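Sultetstead Public Library
1/6 Sultetstead Public Library begins its spring seed exchange in March. Residents may take up to six packets per household at no charge. A library card is not required.

Sultetstead Public Library
2/6 The collection holds 400 packets this season, most of them vegetables and herbs. The Jilard pole bean returns after a year's absence. Supplies of this variety are small, and we ask that each household take one packet only.

Sultetstead Public Library
3/6 Seeds are kept in the card drawers beside the reference desk and are filed by common name. Please return unopened packets to the drawer they came from. Staff can help with planting dates – a printed chart for our area is also available at the desk. 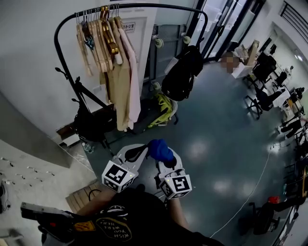 Sultetstead Public Library
4/6 Donating seed
Donated seed must be fully dry, free of chaff and no more than two years old. Please label each envelope with the plant name, the variety if known, and the year of harvest. We are unable to accept seed from hybrid squash or pumpkins.

Sultetstead Public Library
5/6 A class on starting tomatoes indoors will be held in the Shawky Room at 6 p.m. on the 14th. Space is limited to 20 people and registration is required. Trays and potting mix will be provided. Children are welcome with an adult.

Sultetstead Public Library
6/6 Gardeners who save seed at the end of the season are invited to return a portion to the collection in the fall. Envelopes may be left at the front desk during open hours or placed in the book drop on Gadix Street – please seal them with tape.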